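About Brallix

Home
Service
Kits
About us
Contact

Who we are

Brallix records people doing chores so that robots can learn to do them. Our parents have asked us to find a better way of putting this at weddings. We haven't.

The company began in February, three years before anyone paid us, when Jhair Chávez and Mateja Vukčević were sharing a desk at a firm that built arms for packing lines. The arms were very good at picking up the same box. Mateja brought in a sock from home one lunchtime and the arm folded the gripper around it, lifted, and came up with nothing, and did this again for most of an hour. Jhair still has the sock. It is in a drawer with the incorporation papers.

What we offer

Most customers come to us with a robot that works in the lab and a demo date that somebody else agreed to. They need demonstrations from ordinary homes, with ordinary mess, and they need them recorded in a form their software will take.

The Honer service is the whole job. You send us a task list, we send trained operators into homes with hand-held grippers, and you get back recordings that have been checked, trimmed and labeled. The smallest order is 1000 demonstrations. We used to take smaller ones and it made everybody sad.

The Jundero kit is for teams that would like to do it themselves. It comes as a rental in one hard case: a pair of hand-held grippers, mounts, chargers, spare finger pads and a printed manual written by Obsa Moges, who does not believe in diagrams. Rental runs in blocks of 10 working days. Training takes two of them. Please return the chargers.

We don't build robots and we don't train models. People ask for both, and we pass them along to companies with more money and fewer chairs.

Who does what

Jhair Chávez runs the recording side and writes the task lists. He is the reason our operators can tell you the difference between "place" and "put down."
Mateja Vukčević looks after the hardware, including the parts customers have improved.
Eleni Jurić heads review. Her team watches every recording before it leaves the building and rejects more of them than Jhair would like.
Obsa Moges handles kits, shipping and the manual.
Todor Hodžić is our first outside investor, by way of Hodžić, his family's firm, which sells commercial laundry equipment. He has views on how towels should be handled and we have learned to write them down.

Homes and privacy

Every home we record in belongs to someone who has signed up and is paid for the time. Faces, mail and family photos are blurred in review before anything goes to a customer. Hosts can pull a session at any point and keep the fee. Two have, one of them over the state of a bathroom.

How we pick tasks

Our bias is toward small, light, badly behaved things, and we charge the same for them as for mugs. Mugs are easy. They have a handle and they stay where you left them. The harder orders are closer to what ends up on a bed: a crumpled tissue, a snack wrapper, a black hair tie, a rubber wristband lying partly around a card, and a white plastic bag with no particular shape. Put those on a striped blanket, give an operator grippers with textured blue finger pads, and you have the sort of session Eleni's team argues about through lunch. If your robot is going to meet a bedroom someday, ask us for the clutter list.
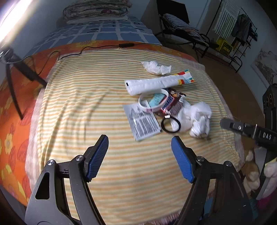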